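Nunesdale Football Conference
Awards Subgroup
Minutes, Monday session, August

Opened 7 p.m. at the Pandovlow clubhouse. Quorum met. Minutes of the July session approved with one correction: item 4 should read "defensive player," where the printed copy had "defensive line."
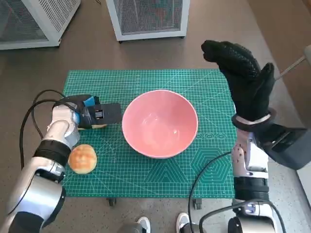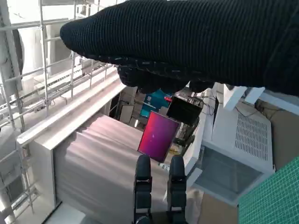
1. Eligibility for Defensive Player of the Season

Tikby's delegate objected to the draft wording, saying that a flat minimum of games played would shut out any player who missed the opening weeks with an injury and then started every game after. The delegate asked that the minimum be counted in defensive snaps.

The chair noted that three clubs do not chart snaps. Wijaya offered the use of its charting sheet, which lists each snap by down, distance and personnel group. The delegate from Pandovlow asked who would check the sheets. Agreed that the visiting club signs the home club's sheet before leaving the field, and the home club signs the visitor's.

Motion: that a nominee must have played at least 69 defensive snaps in conference games by the close of nominations. Moved by Tikby, seconded by Wijaya. Carried, Nunesdale abstaining.

2. Watch list and finalists

The preseason watch list is limited to 20 names. Players not on the list may still be nominated by their head coach in writing. The draft allowed additions up to the night of the final game; this was struck, and the deadline is now noon on the day after the second-to-last round.

Finalists remain at four. A proposal to go to five was discussed and withdrawn. No club may have more than two finalists. If three players from one club place in the top four, the lowest of the three is dropped and the fifth-placed player moves up.

3. Ballot

The panel has 21 voters. Ballots rank four names, scored 4-3-2-1. A ballot with fewer than four names is void in full. Ties for the award are broken by first-place votes, then by second-place votes. If still tied, the award is shared.

Nunesdale asked whether head coaches may vote for their own players. Current rule says no for first place and is silent on the rest. Wijaya's view was that the ban should cover the whole ballot. Amendment to be drafted and circulated before the next session.

4. Statistics

Half sacks to be recorded as 0.5 to each player. Assisted tackles count as one-half for award purposes only; the conference stat book is unchanged. Pass breakups credited on plays nullified by penalty are removed. Tikby reported two such entries in last season's file. Secretary to correct.

5. Other business

Engraving quote for the trophy base received, held over. The plate on the rear face is full and a second plate is needed.

Game film links are to be sent to voters with the finalist notice. Clubs that film from the end zone only should say so on the cover sheet.

Next session at Wijaya, same hour. Closed 8:40 p.m.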